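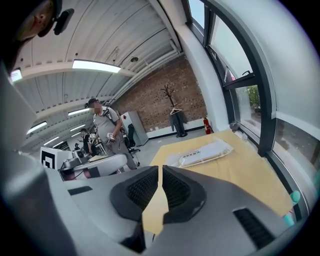 View from the wrist camera on unit B, fingers up, long table by the windows.

3 Jul 2022
Shared workshop, Dirnville. Gripper build, notebook 2.

Carrying on from the last entry. Job for this session was new finger pads on both sides of unit B, then check the jaws close square, then get some usable recordings off it before packing up. Got through the first two and part of the third.

Pads. The old ones were the smooth black sheet we cut in December and they had gone shiny at the tips. Replaced with the mesh-faced rubber from Siltora. It cuts cleanly with a fresh blade and badly with anything else. I went through two blades doing four pads, one of which I scrapped because I had traced the template upside down. The template is now marked FRONT in paint pen. Please leave it in the lid of the gripper case and not in the drawer with the gaskets.

Contact adhesive on both faces, 12 minutes open time, then clamped with the small spring clamps and a strip of baking paper over the mesh so the glue doesn't wick through. The first pad had a bit of squeeze-out at the bottom corner. Trimmed it. The tin says to wait overnight before loading and I waited 17 hours, so anything that peels after this is down to my surface prep.

Jaw alignment. With the fingers brought nearly together there should be an even gap from root to tip. Unit B had a taper, tighter at the tip, and it has had it ever since we printed the linkage in the softer filament. Shimmed the left finger at the root with one layer of brass, 0.1 mm. Better. Tried two layers and it went the other way, so back to one. The gap now looks even by eye against a bright background, and a feeler gauge agrees to within what I can feel. I have not touched unit A. It was fine last time anyone measured it.

The pivot screws had backed out a quarter turn on both sides. Cleaned the threads, medium threadlocker, done up to snug. If they move again I will drill for a nyloc, but that means taking the housing off and I'd like to avoid it. The cable routing in there is not something I want to do twice.

Trigger. Still a bit notchy in the last third of travel. I thought it was the spring but swapping the spring made no difference. Took the spring out altogether and the notch was still there, so it is in the slide. A wipe of dry PTFE improved it for an hour or so. Proper fix is to reprint the slide with the seam on the outside face. Added to the list.

Camera. Lens wiped, mount screws checked. The camera sits low enough now that the fingers take up a good piece of the middle of the picture, and the housing fills the bottom. I had wanted less housing. Moving the mount forward by 16 mm would do it but then the lens is closer to whatever you are picking up and the focus goes. Left it alone. The wide lens bends everything towards the corners and the calibration is meant to take care of that, see below.

Exposure is the bigger problem on that side of the room. Between the tall windows and the ceiling lights the auto exposure hunts whenever the gripper tips up, and the table goes dark for a moment when it comes back down. Locked it manually for the second batch. Settings are written inside the back cover. Whoever works the evening will need different numbers.

Calibration. Ran the Adjei script on the new mount position. It wanted more views from the corners, as usual, and refused to finish until I gave it some with the board tilted right over. Reprojection error came down to 0.31 pixels, which is fine for us. Old file kept with _old on the end. Do not load the old file on unit B, the mount has moved.

Markers. The square tags need to stay flat. One on the spare handheld had lifted at a corner and the tracker was losing it when the hand turned. Restuck with double-sided tape on the full back, not just the edges. Any new tags get a full sheet of tape from now on.

Recordings. 1191 frames in the first batch, all with auto exposure, so treat those as practice. The second batch was with exposure locked and looks much better. Pick and place off the light wood table, bagged parts as the object. Clear bags are hard. The pads grip them well enough but the plastic throws glare and you can't tell from the picture where the bag starts. I'd suggest we do the Prarnness bins next, they are a solid colour and have a proper lip to grab.

Tracking dropped out twice in the second batch, both times when I turned with my back to the workstation. It picked up again when I turned around. I have marked the two spots in the log and they should be cut.

Pad check at the end: no lift at any edge, no marks on the mesh, one bit of fluff in the left pad that came out with tweezers. Grip on the bag was noticeably firmer than with the smooth pads — I had to ease off on the trigger to let go cleanly, which I hadn't needed to do before. Might be static from the plastic as much as the rubber.

To do
Reprint trigger slide, seam outside, harder filament.
Cut the two dropouts from batch two.
Same pads for unit A. Enough sheet left for one set if nobody cuts it upside down.
Order blades.
Try a matte cloth under the bags to see if the glare settles down.
Measure the jaw gap again after a week of use and write it here.

Battery on unit B was at 40 per cent when I finished, on the charger now. The charger light is green whether it's charging or not, so go by the number on the screen.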